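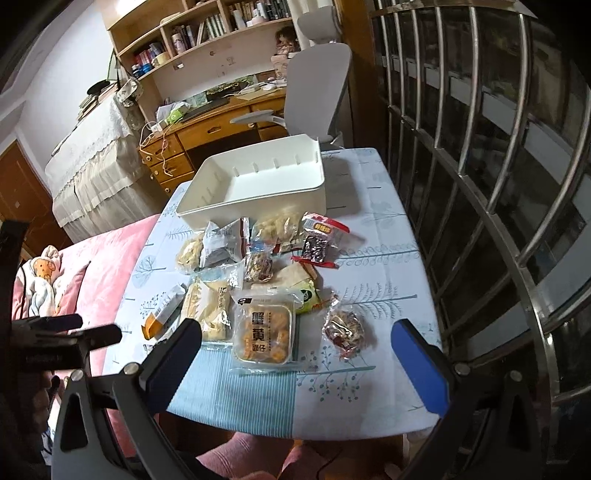

Suto Wipe-Clean Tablecloth, by Stellness

I've been selling table linen for long enough to be picky about wipe-clean cloths, and most of them I won't stock. They smell like a pool toy for a month and they crack along the folds. The Suto is the one I kept for my own kitchen after the samples came in, and I've had it on the table ever since (apart from one week when my sister borrowed it for a birthday and I had to go and get it back).

It's a coated cotton, so you get a proper woven cloth underneath with a thin matte finish on top. The matte part matters to me. Shiny cloths throw the light from the kitchen window straight in your eyes at breakfast, and every plate slides around on them. This one has a bit of grip and a soft drape, and it hangs at the corners like fabric should instead of sticking out like cardboard!

What it's like to live with

Tea, beetroot, tomato sauce: all come off with a damp cloth if you get to them the same day. Turmeric is another story. I left a splash of curry overnight and there's still a faint yellow mark if you know where to look. Texta is a gamble too, so put some newspaper down if the kids are colouring.

You can wash it in the machine on cold, gentle cycle, no more than a few times a year. Hang it over the line, never in the dryer. Iron the back only, on the lowest setting, with a tea towel in between. Hot pots need a trivet.

Sizes and cutting

It comes off the roll at 140 cm wide and I cut to whatever length you like, in 10 cm steps. Minimum order is 100 cm. The edges don't fray, so you can leave them raw, or I'll sew on cotton bias binding for a bit extra. For a little side table or a caravan table, get the minimum and trim it yourself with sharp scissors. Measure your table first, then add your overhang twice, once for each end. I get an email every week from someone who only added it once.

Colours vary slightly between rolls, so if you need two pieces to match, order them together and put a note at checkout.

The details

Code: 309
Fabric: cotton with matte acrylic coating
Rub test: 3000 cycles
Samples: up to 5 per household, free, posted in a plain envelope

Postage is a flat rate anywhere in the country. I send cloths rolled on a tube up to a certain length and folded after that. If yours arrives folded, lay it out in a warm room for a day and the creases will mostly drop by themselves. Cut lengths can't come back unless they're faulty, so please do order a sample if you're not sure about the colour. I'd much rather post you a free square than have you unhappy with three metres of it.

New rolls are due in October.

Related items
Gunitz linen napkins, set of four
Carrillo round tablecloth
Suto oven mitt
Cotton bias binding, by the metre
Tablecloth clips

Last updated: September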